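Home Builds Checklists Shop Nights Contact

6 min read

Sidewalk rover: pre-drive safety checklist, with my comments

We're building a little delivery rover in the shared workshop, and before the real thing rolls out the door it has to get through a simulated city block. I do the sign-off. Joni Manninen wrote the first version of this list, I've been scribbling on it ever since, and these are the scribbles cleaned up (a bit!).

PART A -- BENCH

1. Battery strap tight, no bulge, no nicked wire. OK. I re-did the strap myself -- the old one had gone fuzzy at the buckle.
2. Emergency stop cuts both wheels. OK. Press it with the wheels off the ground first, please, I like my shins.
3. Huvton motor board, all 6 screws in. FIXED. One was in the tray under the drill press, don't ask me how.
4. Fan runs with the lid closed. OK, but noisy.

PART B -- SIM, STRAIGHT RUN

5. Sim loads the right map. OK.
6. Planner treats the curb as a wall. OK after a change. Beril Başaran set the margin to 14 inches and the planned path finally stopped hugging the road side.
7. Hydrants, bollards and pole bases all on the keep-away list. OPEN. Pole bases are wider than the poles, and our list only had the pole width. Easy fix, big dent if you forget it. 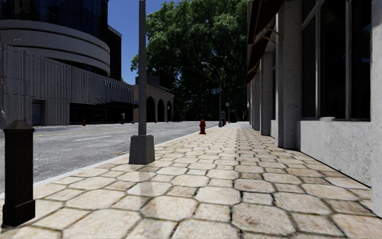
Tanguy workshop, back bench -- May 22, 2020

8. Log is saving. OK, run 331 is on the shared drive. Check the file size before you walk away from the desk! I lost a whole evening to an empty one.
9. Hard shadows don't read as holes. OPEN. Sunlight across the stone tiles is a good test, so keep that one in the set.

PART C -- SIM, OPEN PAVEMENT

10. Dark seams between slabs are not obstacles. FAILED, then OK. The planner stopped dead at a seam like it had met a cliff. Bautista Quiroga raised the height cutoff and it behaved after that. 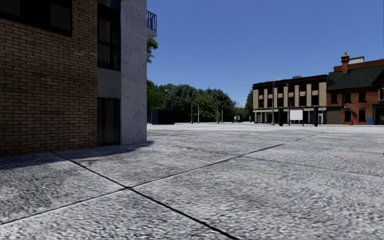 Wide slabs with crossing seams, brick building at left.

11. Turn in place, 90 degrees, both ways. OK to the left. To the right it drifts, and I want that sorted before anybody calls this part done.
12. Speed cap holds with the Leralus controller unplugged. OK.

PART D -- SIM, PEOPLE AND STREET FURNITURE

13. Rover slows behind a person walking the same way. OPEN. It does slow, but later than I'd like, and I'd rather have a rover that dawdles.
14. Bus shelters are solid, end panels and all.
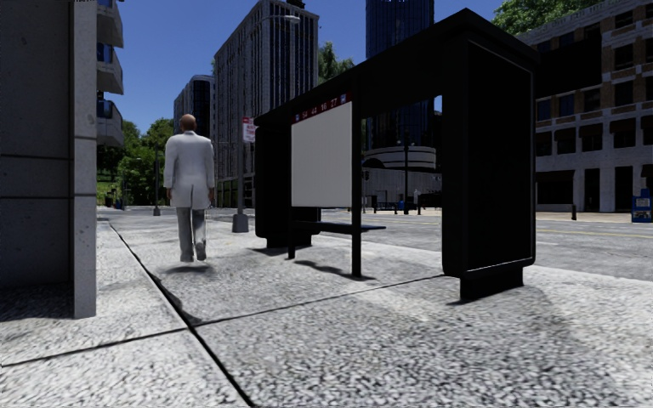

I'm leaving that one open too, until Ulises Quezada has checked the panels against the collision shapes. He's also looking at whether the bench gets its own shape or just rides along with the shelter. Until both are done, no driving the real rover past the workshop gate, and that includes "just a quick one" in the parking lot (Joni, I mean you).

Next check is in June. Bring the spare fuses.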